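Resident Help > Pests and Wildlife > Exclusion and Entry Points

Reading time: 3 minutes

Bats leaving from the gable vent: may the opening be sealed now, or must we wait?

Submitted by Ottilie Baumgartner, Viddale. Jul 18, 2019

I am writing on behalf of the owners of a two-story house on the Tatura side of Viddale. Bats have been leaving through the gable vent at dusk since the early part of June. On the evening we watched, we counted 51. Droppings have collected on the porch roof beneath the vent, and there is a noticeable odor in the upstairs hallway.

One contractor has offered to close the vent this week with foam and hardware cloth. A second declined to do any sealing until later in the season and quoted $2,767 for the full job, including removal of soiled insulation. The owners would like to know which advice is correct, and whether the upstairs bedrooms may be used in the meantime.

Answer 1 (marked as accepted)
Submitted by Pirkbridge Wildlife Desk

The second contractor's position is the sound one. In early and middle summer, a group of this size is very often a maternity colony. Young bats that cannot yet fly remain inside while the adults feed. If the vent is closed now, the young will die in the attic, and adults that are shut in or shut out will look for other routes, including gaps that lead into the living space. Many states also restrict exclusion work during these weeks. Please confirm the dates with your state wildlife agency before signing any agreement.

The following steps are suitable for the waiting period.

1. Close interior gaps. Check the attic hatch, the openings around pipes and light fixtures, and the space beneath any door to the attic stairs. Weatherstripping is sufficient in most cases.

2. Leave the droppings where they are. Dry sweeping or ordinary vacuuming can put harmful dust into the air. Cleanup should follow the exclusion and should be done with proper respiratory protection. 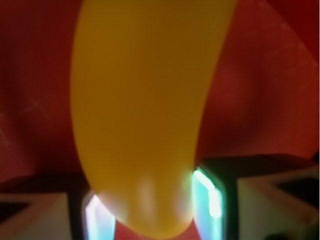 3. Arrange the exclusion in writing. The agreement should call for one-way devices at the active openings, sealing of all secondary gaps, and a return visit before the devices are removed. Foam alone is not an acceptable closure for a gable vent.

With regard to the bedrooms, they may be used if no bat has entered them and the interior gaps are closed. Should a bat be found in a room with a sleeping person, a child, or anyone unable to say whether contact occurred, do not release it. Call the local health department at once for instructions on rabies testing.

Answer 2
Submitted by Nishimura, Tatura

We had the same situation at our property. The one-way tubes were left up for 11 nights and we had no further trouble at that vent, although 2 small gaps near the chimney had to be closed afterward. I would ask for the chimney flashing to be inspected at the same visit.

Answer 3
Submitted by a guest

Mothballs. Put several boxes up there and leave the light on.

Reply from Pirkbridge Wildlife Desk: Mothballs are not recommended. Their use in an attic is contrary to the product label, and the vapor can reach the rooms below.

Related questions
Scratching inside a bathroom wall at night
Is a chimney cap required for a gas flue?
Squirrels entering at the roof edge after a repair
Who pays for attic cleanup in a rented house?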